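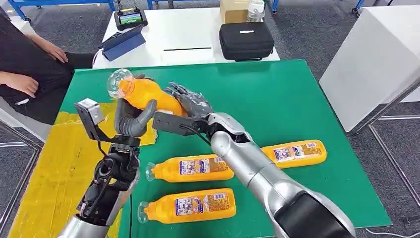 Orange bottles on the green mat, clear caps on, labels in white and blue.

Virdale packing room gallery

The packing room at Virdale fills small orders for shops in Hudec and Zirkow. Asuka Onishi runs the bottle tables, where each carton takes 18 bottles and a good afternoon means nearly 40 cartons. January's count came to 938.

The mats are color-coded – green for bottles being checked, yellow for the space beside them. Bottles are laid on their sides for the label check, then stood up in the carton.

More pictures from the Gandberg room go up next month.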